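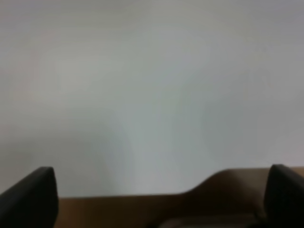 Gripper open, fingers wide apart, with the tan-brown piece low between them.

Reading time: 3 min

Workshop tips: borrowing a trick from the grasping lab

I love it when a research result turns out to be useful at a plain old bench. Ruwan Seneviratne and Ustyna Kovalchuk have been testing how a robot arm should come in on an object when its wrist camera gives it a soft, blurry view. They call their method Nurnine, and it's wonderfully simple: stop short, look for the line where the object meets the background, then move in along the lowest stretch of that line.

They ran 10 tries going straight in and 10 with the pause. Straight in, the arm got a good hold 3 times. With the pause it managed 6! Small numbers, I know, and Ustyna wants a much longer run before July, but I was grinning when I read it.

If you have a hobby arm at home, try these:

- Stand something plain and pale behind the work. A brown object against light gray gives the camera an edge it can find even out of focus.
- Open the fingers all the way before the approach. Closing late beats nudging the part off its spot.
- Watch for a step or hump in the outline. Ruwan picks one level and stays on it, because straddling the slope makes the part twist.
- Save the view from each pause, misses included (those taught them the most).

We use cookies to remember your settings. Accept | Manage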